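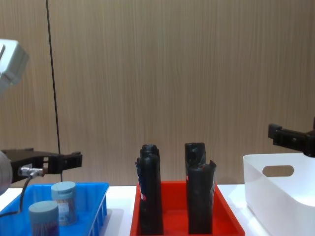

Three-container layout on the white table: blue tray for lidded jars, red tray for upright black cylinders, white bin at the right.

Sorting a Mixed Shelf into Three Containers

Emiliano Gallegos
Updated 2025-11-09

This page covers the sorting of a mixed shelf of jars, tubes and packets using two shallow trays and one deeper bin. The method is used for the dry store at Farkulcombe and works equally well for a kitchen cabinet or a workshop shelf. It does not cover refrigerated food, glass bottles over one liter, or anything marked as flammable.

What is needed

- One blue tray, low-sided
- One red tray, low-sided
- One white bin with a handle cut-out
- A table at least 800 mm long
- A damp cloth and a dry cloth
- Masking tape and a permanent marker
- Clips or bands for opened packets

The colors are a convention. Any two trays of different colors will do, but once a color has been given a meaning it should keep that meaning for every later sort. At Farkulcombe blue is for screw-lid jars and red is for tall items that stand on end. The white bin takes whatever belongs on a different shelf or is to be thrown out.

Preparing the table

1. Wipe the table and let it dry.

2. Set the containers in a single row, blue at the left, red in the center, white at the right. Leave 50 mm between neighbors so that a hand can get down between the walls.

3. Keep the row toward the back of the table. The strip in front is the working area, where each item is set down, checked and wiped. It should be at least 335 mm deep. On a narrow table, work from one end instead and shift the row over.

4. Put a strip of tape on the front wall of each tray and write the category on it. Tape on the rim lifts after a few days of handling.

Left-handed sorters may reverse the row. The order matters less than keeping it the same from start to finish.

Checking an item

Take items from the shelf one at a time, top shelf first. For each one:

5. Read the label. If the label is missing or cannot be read, open the item and identify the contents by sight. If there is still doubt, it goes in the white bin.

6. Check the date. Anything past its use-by date goes in the white bin. Items past a best-before date are a matter of judgment and are handled at the end.

7. Check the closure. Turn a screw lid until it stops. On a soft package, run a finger along the seam and across the top.

8. Wipe the base first, then the sides. Use the dry cloth last.

Loading the blue tray

9. Place the tallest jar first, toward the back of the tray. Shorter jars go in front of it, with labels facing forward wherever the shape allows.

10. Set each jar down flat on the floor of the tray. A jar resting on the rim or on a side rib will tip when the tray is carried. Check this at table height, looking along the rim from the side.

11. Keep lids clear of each other. Wide lids on narrow jars are the usual cause of crowding. If two lids touch, move one jar toward the other end.

12. Squat tubs and small canisters may share the blue tray with the jars. Stand them near the back wall, flat side up. Do not stack them at this stage.

If the blue tray fills before the shelf is cleared, carry it to its destination, unload it and bring it back. A second blue tray is an alternative, but it takes table space that is better kept for checking.

Loading the red tray

13. Stand tall items on end. Place them in pairs, one behind the other, beginning at the left. Pairs hold each other up better than a single line along the front wall.

14. Turn any printed patch or label toward the front or the left. Dark packaging is hard to tell apart once several pieces are side by side, and a small patch of color may be the only quick way to know one from the next.

15. Put an opened or torn package in the front of its pair. Fold the loose edge down and fasten it with a clip, or decant the contents into a clean jar and move it to the blue tray.

16. Items may stand well above the tray wall. Test them by sliding the tray 100 mm along the table. Anything that leans or falls should be moved inward or laid down. Lumpy or irregular pieces need more room than their base suggests, so allow for the widest part.
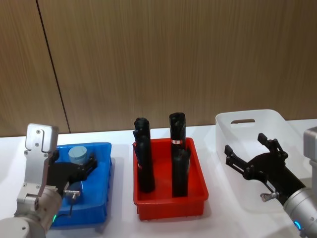
Loading the white bin

17. Use the bin for three groups only: items for another shelf, items to be thrown out, and items that could not be identified. Separate them with a sheet of card if all three are present.

18. Put heavy items in first. Loose packets go on top, standing on edge.

19. Leave the handle cut-out clear. Contents stacked as high as the cut-out will press against the fingers when the bin is lifted.

Returning items to the shelf

20. Wipe the bare shelf and line it if a liner is used. The store at Farkulcombe uses Skavance ribbed liner, cut to length with ordinary scissors.

21. Return the red tray contents first, along the back. Opened packages go at the front of their row.

22. Return the blue tray contents in front of them, tallest at the back.

23. Deal with the items held over from step 6. Use them first or discard them. They should not go back to the rear of the shelf.

24. Empty the bin the same day.

Common faults

Tray bows when lifted. The load is concentrated at the middle. Move the heavier jars toward the ends and lift with both hands under the base.

Tall items fall when the tray is set down. The pairs are too far apart. Close them up or fill the gap with a folded cloth.

Lids found loose at the shelf. Step 7 was skipped or the thread is dirty. Clean the thread with the damp cloth, dry it and close the lid again.

Categories drift partway through. Usually the tape labels are too general. "Jars" and "Tall" work better than "Food" and "Other."

Interval

A full sort is done every April, with a shorter check of opened packages whenever new stock is shelved. For the short check, use the red tray and the bin and leave the jars in place.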